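Home | Forums | Crafts and Decor | New Posts | Members | Log In

Faux roses in a ribbed vase, how many is too many?

peonypatch74
Hello everyone! I've been putting together centerpieces for my sister's anniversary lunch in June, and I have gone back and forth on these so often that I need some fresh eyes. The vases are white with the up-and-down ribs, and I tie a bit of brown twine around the neck because plain white looked a little chilly to me. The roses are all artificial, peach and pink, from the closeout store over in Plevport (they had bins and bins of them, I could have stayed all afternoon).

My trouble is knowing when to stop. I put the full, open roses down low and the paler ones up toward the back, and every time I think I'm finished I pick up another stem and wonder if it belongs.

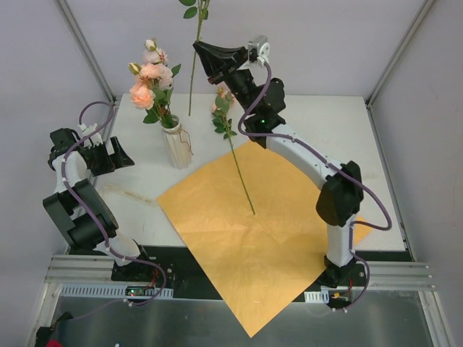

And then there's the length. These come on very long green stems, and I hate to cut them in case I want to use them in a taller vase next winter. My mother always bent hers up at the bottom, but that makes a lump and everything leans to one side. What do you all do?

likus_lane
Oh, I love peach and pink together, it's such a soft combination! I'd stop sooner than you think, though. With real roses you can pack them in and they relax into each other after a day, but the fake ones hold whatever shape the wire gives them, so a crowded vase stays crowded. Take one out, go make a cup of coffee, and see if you miss it.

gravelroad50
Going to disagree with likus_lane, with affection. A skimpy vase on a big lunch table looks like you ran out of money. Fill it up! And cut the stems. I used to save mine long too, and all I ever got for it was a closet full of long stems. Get proper wire cutters, your kitchen scissors will never forgive you.

likus_lane
I didn't say skimpy! I said leave some air in it. You need to be able to see the leaves, they do half the work.

mathewstreet_mary
I'm in between you two. What I do is work with one stem at a time and hold it straight up over the vase before I let it drop in, and turn it a little until the flower faces where I want. If it doesn't look right while I'm holding it, it never looks right once it's in. As for the length, a handful of dry rice or small stones in the bottom lets you set each one at its own height, and you only have to trim the worst ones.

peonypatch74
The rice is a wonderful idea, I have a big bag of it that's past its date anyway. Do you find the twine slips down? Mine looks fine when I tie it and then the bow goes droopy on me.

mathewstreet_mary
One dot of craft glue at the back of the neck. Leave the loop and the loose ends alone, I think they look nicer hanging down a bit.

gravelroad50
I'd skip the twine and use ribbon, but I can see I'm outnumbered on everything today. Post one when the table is set!

Recent in Crafts and Decor
Getting dust off silk flowers without ruining them
Jerkville craft fair, who has a table this year?
Twine or ribbon on jars
Wreath hooks that don't scratch the door

Contact Us | Copyright Plevport Home Crafts Forum | Back to Top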